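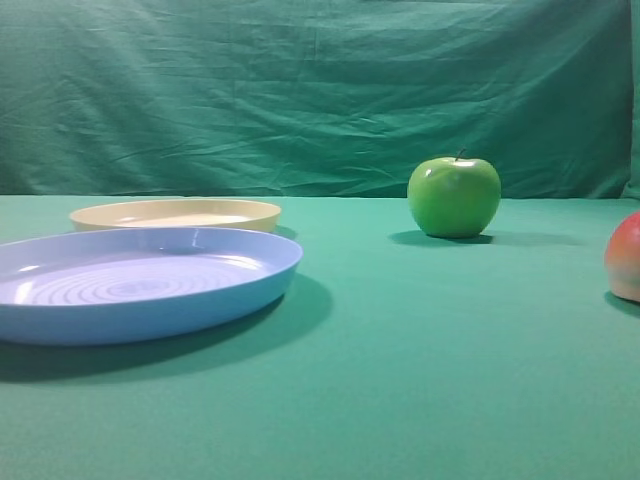

Clellham : la vaisselle réutilisable s'installe au goûter

Depuis mai, la restauration collective de Clellham sert le goûter dans des assiettes en plastique réutilisables. Le service Clultex, chargé de l'équipement des sites, a répondu à nos questions dans ses locaux.

« La demande venait des équipes de salle, explique la responsable de l'équipement. La vaisselle jetable occupait une réserve entière à Kamolrat. » Le service a commandé 600 assiettes, réparties entre 3 sites. Le choix d'une forme ronde à bord relevé a été arrêté après une période d'essai. « Un fruit posé sur une assiette plate roule dès que l'enfant se lève. Le rebord règle une bonne partie du problème. »

Les couleurs ont fait l'objet d'une discussion plus longue. Le bleu et le jaune ont été retenus à la demande du site d'Edard, qui souhaitait distinguer deux groupes d'âge. « Dans la pratique, les enfants choisissent, et nous les laissons faire », reconnaît-elle.

Le goûter comprend désormais un fruit entier, le plus souvent une pomme. Les plus jeunes la reçoivent coupée, sur demande. Le lavage est assuré sur place, après le départ des groupes, vers 17 heures.

Un second achat est à l'étude pour les bols.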